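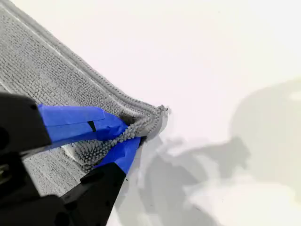 Partial tear of the Achilles: is a heel lift enough on its own?

Asked 5th March in Foot and Ankle

Ultrasound report says "partial thickness tear, mid-portion, left Achilles tendon, no retraction." No single moment of injury that I can point to. It has been stiff in the mornings since August, and I kept running on it. The clinic in Sternham gave me a heel lift and a sheet of exercises, and the follow-up is a long way off. Can I use the lift and skip the exercises until the pain settles? Walking is fine on the flat. Stairs hurt going down.

2 answers

Wiebke Reuter
Accepted

A lift shortens the distance the tendon has to cover, so there is less strain on it at each step. It does nothing for strength. Tendon tissue adapts to load slowly, and a calf that is rested for weeks gets weaker, which leaves you with the same tendon and less muscle to protect it.

Before loading, ask the clinic to confirm how much of the thickness is involved. A small mid-portion tear is usually managed without surgery, but a deep one may need a boot first. The sheet may have been written with that in mind or it may be the general one they hand to everybody.

If they confirm that exercise is safe, the usual order is holds on both feet, then slow raises on both feet, then single leg. Stay on level ground at first. Dropping the heel below a step puts the tendon under more stretch and comes later – if at all. Mild discomfort that is gone by the next morning is generally accepted. Stiffness that is worse the next morning means the load was too high.

Put a lift in both shoes. One side only can bother the hip or back.

Go in the same day if you feel a sudden snap, or if you cannot push off or rise onto your toes. Those are signs of a full rupture.

Pylypenko

Had the same on the right side. I wore the lift and did no exercises and it was still sore after 2 months. Then did the raises and it improved, can't say which part helped. Ice did nothing for me. I was walking about 2,000 steps a day at the worst point.

Comment from Vekside: Was yours mid-portion or down at the heel bone? The advice differs.

Reply from Pylypenko: Mid I think. Would have to find the letter.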